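3.2 Sorting into compartment boxes

Of all the small storage habits we looked at, the compartment box was the one people had the most to say about, and it quickly became our favorite part of the study. Nearly every household in the Kostovgate sample owned at least one. They held screws, beads, fuses, fishing weights, spare buttons, watch batteries and, in one memorable case, 19 kinds of dried seed. What makes the box so interesting is that it asks its owner to make a decision before anything is put away. A drawer will take whatever is dropped in it. A divided box wants to know what kind of thing it is being given.

We therefore treated sorting as two linked tasks: choosing a compartment, and getting the item into it. Earlier work in the Imley project looked mainly at the first. Our interviews suggested that the second matters just as much, and that the two get tangled together. Several people told us they had stopped using the smaller compartments because their fingers did not fit, and over time their categories had shifted to match the compartments they could reach with ease. One man kept washers and picture hooks together for exactly this reason and was quite happy with the arrangement.

For the table sessions we used a translucent gray-green plastic box with small compartments, placed on a white tabletop with its lid open (Figure 4). The see-through walls were a real help to us, and to the sorters too: many of them bent down to check a compartment from the side before reaching in from above. 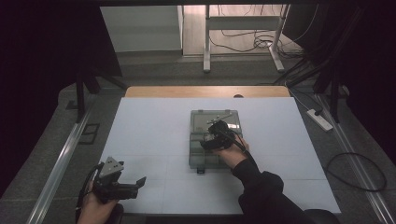
Household Objects Group, Department of Design Studies, Duman College
Figure 4. The compartment box on the white tabletop, lid open, with a thin metal piece lying across the top.

Each session began with a mixed pile of 500 small items tipped out beside the box. Sorters were free to make up their own categories and could change them at any point. They were asked to talk as they went, and most needed very little encouragement! The talk turned out to be wonderfully rich. People argued with themselves over whether a hook with a screw thread belonged with the hooks or with the screws, and some of them came back to the same hook three or four times.

Of the 22 sorters, all but 2 changed their categories at least once after starting. The change usually came when a compartment filled up. Some people split the overflow by size, which kept the category whole but spread it over neighboring compartments. Others opened a fresh compartment on the far side of the box and later forgot what it was for. Wycliffe Nyaga, who coded the recordings, called these "second homes," and the name stuck in our notes.

Long, thin items were the other great source of trouble, and of some very inventive thinking. A piece longer than any compartment cannot be sorted by the rules that work for everything else. Sorters laid such pieces across the open box, put them on the table, or stood them up in a corner compartment and left the lid for later. We coded all three as "parked." Parked items were often the last to be dealt with, and the Drotent coding sheet had to be extended in March to record where they ended up.

Lids deserve a short note of their own. With the lid open, a box is a work surface as much as a container, and people treated its rim as a handy resting place while they made up their minds. Closing it was a clear signal that the sorter thought the job was done. We come back to this in Section 4, where we compare the closing moment with what the same people do at home.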